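Teaching a Robot Arm to Tidy a Desk

A shared workshop in Jikville is building a pair of arms from the hands backward

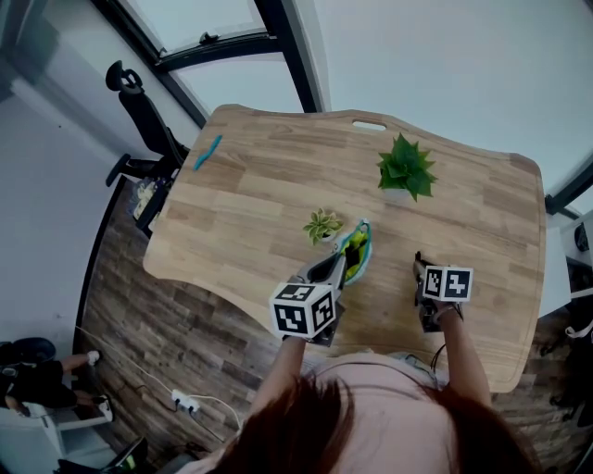

Two hand-held grippers on the oak desk. The left one reaches toward a green and teal object lying on its side.

The arms are not finished. The left one has a shoulder and an elbow and is bolted to a sheet of scrap steel in the back room of the shared workshop on Mill Road in Jikville. The right one is mostly in boxes. The hands, on the other hand, have been working since December, held by people.

Kacper Urbańczyk started the project, called Grilluvon, after he gave up on another one. He had built a small arm at home and programmed it to pick up a coffee cup. It took him most of a winter. The cup had to stand on a strip of tape with its handle pointing at the wall. If somebody moved the cup an inch, the arm closed on air.

"I had written down every joint angle by hand," he says. "I could have printed it out and framed it. It was no use for anything else."

So he turned the job around. Grilluvon's plan is to collect a large number of recordings of people doing small desk jobs, using the same jaws the arms will have, and train a control program on those recordings. The person holds a gripper in each hand. The motion of each gripper gets recorded, along with how far the jaws are open. Later, the arm is meant to produce motions of the same kind with the same jaws.

The advantage for a group without much money is that the expensive part can wait. A gripper with a handle is a weekend build once the parts are in. An arm that can carry that gripper smoothly, stop where it should and not hurt anyone is a much longer job.

What goes into a gripper

The jaws are the part that has changed most. The first set was too stiff and pushed light things across the desk before it could get around them. The second set bent too much under load, so the tips crossed. The group is now on its fifth shape, and the rule is that the jaws on the handles and the jaws for the arms come off the same machine from the same file. If one changes, the other has to change as well, and the old recordings get moved to a separate folder.

On top of each gripper sits a white cube with black square patterns on its faces. A camera looking at the work can find the patterns, and the software works out from them where the cube is and how it is tilted. Every face carries a different pattern, so the software can tell which side it is seeing. The position of the jaws follows from the position of the cube, as long as the cube is mounted firmly.

That last condition cost the group a month. The early mounts were held by one screw, and the cubes crept around it a little at a time. No one noticed while recording. It came out later, when the replayed path of a gripper passed straight through the desktop. The mounts now have two screws and a locating pin, and there is a check at the start of each session in which the jaw tips are touched to a printed mark.

The trigger is a plain finger loop and a return spring. An earlier version had a small motor so the user could feel some resistance. It was heavier and it got warm, and people's wrists were sore after half an hour. The motor came out and went into a drawer.

Sensor wiring runs down from the grip along the forearm. Kacper wanted to go wireless at first and bought the radio modules for it. They worked well enough on the bench, but with a room full of phones and laptops the readings from the jaws sometimes arrived late, and a late jaw reading is a bad one. A cable is cheap and on time. People learn to leave some slack by the elbow.

The desk

Most of the recordings are made at a desk. Kacper is firm about this. He had tried a bench with a plain gray board on it, and the resulting program did fine on gray boards.

"Wood grain matters," he says. "Windows matter. If you record everything in a closet, you get a robot for closets."

Oak veneer, old pine, a kitchen table and a glass-topped thing that caused a lot of trouble have all had their turn. Desks with cutouts and wavy edges are welcome. Bright windows are welcome up to a point. When the sky behind the desk is very bright the camera darkens everything else to make up for it, and the patterns on the cubes get hard to read. The answer so far is to record anyway and throw out the stretches where the cube was lost. A blind would be simpler, and there is one on the shopping list.

The objects are whatever is light, safe and not worth crying over. Artificial plants in small pots are a favorite. They have an easy part to hold, the pot, and a difficult part, the leaves, and it is instructive to see how differently people go at them. Some take the pot low with one gripper and steady it with the other. Some pinch the leaves and lift, and that usually works with a plastic plant. The group keeps both kinds in the set but labels them, as it would prefer that the arms never learn the second habit.

Pens are harder than they look. A pen flat on a desk leaves the jaws very little to get under, and one that rolls is worse. Bottle shapes on their sides roll too. The task list for the left hand includes standing a fallen bottle upright, and the current advice to new people is to come in low, let the jaws rest on the surface for a moment if need be, and close slowly.

A session runs until the person gets tired, with a second person nearby to start and stop the recording and reset the desk. Nearly everyone leans in closer than they mean to. After a few minutes of work with a gripper in each hand, the shoulders come forward and the head goes down over the desk. Kacper has raised the chair, lowered the chair and asked people to stand. It makes little difference. The software now allows for it.

The count so far

By the end of the last round the set held 407 usable recordings. A further 101 had been thrown out. Kacper keeps the rejects on a separate drive and goes through them when a new problem comes up, and he has a spreadsheet with a reason next to each. Lost cube is the most common. Cable snagged on desk edge is second. One entry says only "lunch."

Of the desk tasks on the list, 13 have enough recordings to train on. The results are mixed. Picking up a pot and moving it from one side to the other is reliable in simulation and fair on the one real arm, provided the pot is in reach. Anything that needs both hands has to wait for the right arm. The pen task fails most of the time on the real arm, with the jaws stopping slightly too high above the wood.

That height error is the main topic in the back room at the moment. Butkienė, who did the machining on the left shoulder and goes by her last name with everybody, thinks it is sag. The arm droops when it is stretched out, the controller corrects for the droop, and in her view it corrects too much. Kacper suspects the touch-off mark is being used carelessly. They have agreed to measure it both ways before anyone cuts metal.

Butkienė has also been the one to insist on stops. The left arm has a hard limit at each joint, a large red button within reach of the bench and a second one by the door. It runs at a quarter of its possible speed. Nobody puts a hand inside its reach while it has power, and there is a line painted on the floor showing where that is.

Next

The gearboxes for the right arm are coming from a surplus dealer in Zarholm who had a matched set left over from packing machinery. They are heavier than the ones in the left arm, so the shoulder bracket has to be redrawn. The drawings are done. The steel is cut and waiting for a free slot on the mill, and the mill has been booked up by a man restoring a boat winch.

Meanwhile the recording goes on in the evenings. The group would like more left-handed people, more people with small hands, and more desks. Anyone with a desk in or near Jikville who can spare it for an afternoon can leave a note on the board inside the workshop door. The grippers fit in a backpack, and Kacper brings his own plants.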